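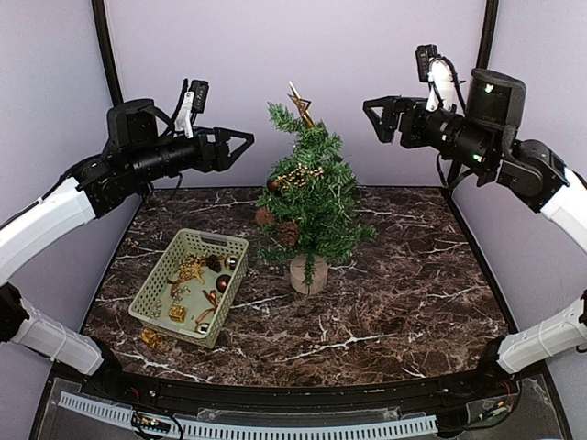

Garland before or after baubles on a small tabletop tree?

florencio_g
Posted November
Small artificial tree, short pot, dense branches. I put the gold bead garland on first, then pinecones low down, baubles last. Star on top throughout. Is there a better order?

Sveva Monti
Garland first is correct. Baubles hung earlier get dragged by the beads.

H_Ly
Disagree. On a tree that size I hang the heavy pieces first - pinecones, then baubles - and thread the garland between them.

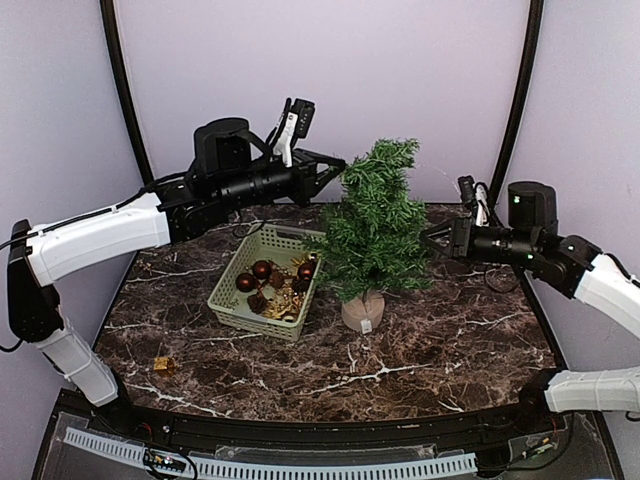 It also needs less garland that way, as you only cover the gaps.

Sveva Monti
Less garland, more snagging. Bend the tips upwards before hanging anything.

florencio_g
Tips bent. The star still leans slightly.

berhanu241
Wind the top stem with florist's wire, then refit it. And keep the small gift boxes in the basket until last, they slip off if the branches are moved.

H_Ly
Agreed on the boxes. Not on the garland.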